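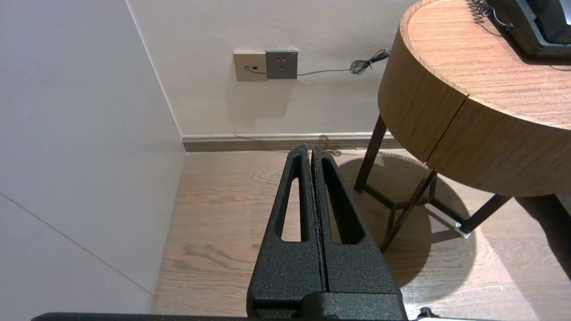 Canto de uma sala com duas placas de parede lado a lado; na placa bege, à esquerda, está ligado um cabo cinzento. O rodapé é castanho.

Placa de parede

A placa de parede, também chamada espelho de tomada, é a peça plana que cobre a caixa de aparelhagem embutida ou saliente numa parede e que dá acesso, de forma segura e mais ou menos discreta, às ligações que ali chegam: a corrente elétrica, o telefone, a antena, a rede de dados. É um daqueles objetos domésticos com que se convive todos os dias durante décadas sem se lhes dar grande atenção, até ao dia em que se muda um móvel de sítio e se descobre que a tomada ficou atrás da estante.

Terminologia

Em Portugal usa-se com frequência a palavra espelho para a parte visível, reservando-se mecanismo para o conjunto que fica por trás e onde se apertam os condutores. No Brasil é mais corrente placa, e o interior recebe muitas vezes o nome de módulo. O termo tomada designa, com alguma liberdade, tanto o conjunto completo como apenas os orifícios onde entra a ficha (ou o plugue, conforme a margem do Atlântico). Nos catálogos antigos da casa Bundport aparece ainda a expressão «tampa de ligação», hoje praticamente caída em desuso.

Disposição

Quando num mesmo ponto da parede se reúnem ligações de natureza diferente, é costume colocar as placas lado a lado e à mesma altura, o que facilita a vida a quem tem ali a secretária, o candeeiro e o equipamento de rede. As placas podem partilhar uma moldura ou ser independentes, e nem sempre são da mesma cor, sobretudo nas casas em que uma delas foi acrescentada ou substituída anos depois da outra. A vizinhança das duas peças à vista não significa que os cabos corram juntos por dentro da parede: a energia e os sinais de baixa tensão devem manter-se separados, cada qual na sua caixa ou no seu compartimento.

A altura varia bastante com os hábitos de cada época. Nas moradias do bairro de Usuga, bem conhecidas dos que estudam a habitação corrente, as tomadas ficam logo acima do rodapé, enquanto nas cozinhas e oficinas sobem para cima das bancadas. Uma tomada baixa esconde-se melhor atrás de uma mesa, mas obriga a dobrar as costas sempre que é preciso desligar alguma coisa, e por isso as pessoas com mobilidade reduzida costumam agradecer uma posição mais elevada.

Configuração dos orifícios

As tomadas de corrente distinguem-se pelo número e pela forma dos contactos. As de dois polos servem aparelhos que dispensam ligação à terra; as de três acrescentam o contacto de proteção. Em vários países são comuns placas que combinam as duas configurações, de modo a receber fichas de ambos os tipos sem recorrer a adaptadores. As tomadas de sinal têm, em geral, uma entrada única e pequena, retangular ou redonda consoante se destinem a telefone, dados ou antena.

O cabo à vista

Da placa para fora começa um assunto menos técnico e bem mais caseiro, o do cabo. Raro é aquele que tem exatamente o comprimento necessário, e a sobra acaba quase sempre enrolada junto à parede ou atrás de uma mesa, numa espécie de ninho que vai ganhando pó com toda a tranquilidade. Para o arrumar usam-se fitas de velcro, abraçadeiras, calhas adesivas ou simples ganchos presos sob o tampo. Convém deixar as voltas largas, sem vincos, e uma pequena folga perto da ficha, para que o conector não fique a suportar o peso do resto. Os cabos de alimentação de aparelhos potentes não devem permanecer enrolados durante o uso, pois aquecem.

O manual doméstico de Lakbridge, que dedica 11 páginas a este tema, recomenda fazer passar o cabo rente ao rodapé e só o subir à parede no ponto de ligação, com uma curva suave de 90 graus.

Rodapé e acabamento

O rodapé remata o encontro da parede com o pavimento e protege-a dos pontapés, da vassoura e das pernas dos móveis. Há modelos com um canal interior por onde os cabos seguem escondidos, solução muito apreciada em casas arrendadas, onde não se quer abrir roços.

Limpeza e conservação

As placas limpam-se com um pano seco ou apenas levemente húmido, sempre com a corrente desligada no quadro. As claras tendem a amarelecer com a luz e com os anos. Uma placa rachada, solta ou com marcas de calor deve ser substituída por um eletricista.

Ver também

Caixa de aparelhagem
Calha técnica
Rodapé
Coleção Stustelton de material elétrico doméstico

Última revisão: 2025-05-06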